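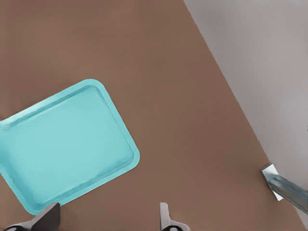

Hi everyone, thanks for coming up all those steps! (Wait for the back row to sit. Water first.)

So I eat out for a living, sort of, and tonight I want to talk about one place in Hemamville that I keep going back to. It's called Irik. If you know the lane behind the Fontana cinema, you've walked right past it, as I did for most of a year. There's a tailor on one side and a shop that sells pressure cooker parts on the other, and the door is the green one between them.

First visit. I went in at 4 in the afternoon, which is a silly time to judge a restaurant, and got the snack menu. Two things on it I'd order again tomorrow: the corn fritters and the ginger lime soda. The fritters come with a green chutney that has a lot more mint in it than you expect. I asked for extra and they brought me a proper bowl of it.

(Ask: who here has been? Let them shout out what they ate. Don't let this run on.)

Second visit was dinner, with my sister and her kids, and dinner is a different animal. It gets loud! The tables are close together, and you will hear about somebody's cousin's wedding whether you want to or not. We had the pepper mushrooms, a coconut stew with lacy rice pancakes, and a baked pumpkin thing that the kids ignored and I finished. The stew was lovely. The mushrooms needed salt, and I told them so when they asked.

OK, money. People always ask me about money. The fritters are 166, the stew is 300, and our whole dinner for four came to 1,113 with drinks. I think that's fair for the portions. I'd skip the desserts and walk over to Fontana for the kulfi cart instead (it's there until the last show lets out).

Booking. They use Billix, the app, and I have feelings about Billix. It let me pick a table, told me I was confirmed, and then the restaurant had me down for the wrong hour. They squeezed us in, very sweetly, next to the kitchen door. Now I just phone. If you do use the app, call in the afternoon and check.

(Skip the next bit if we're running late.)

Somebody wrote to me after my post in September and said I'd been too soft on the service. Maybe! It was slow that night, and our pancakes showed up well before the stew did, so we ate half of them plain. I still didn't mind much. The same waiter remembered on my third visit that I like my soda without sugar, and I'm easily bought.

What to order if you only go once: fritters, stew, soda. Ask for the window side. Parking is hopeless, so take an auto and get down at the cinema.

Right, questions. And please, somebody tell me where to get good filter coffee on this side of town, I'm still looking.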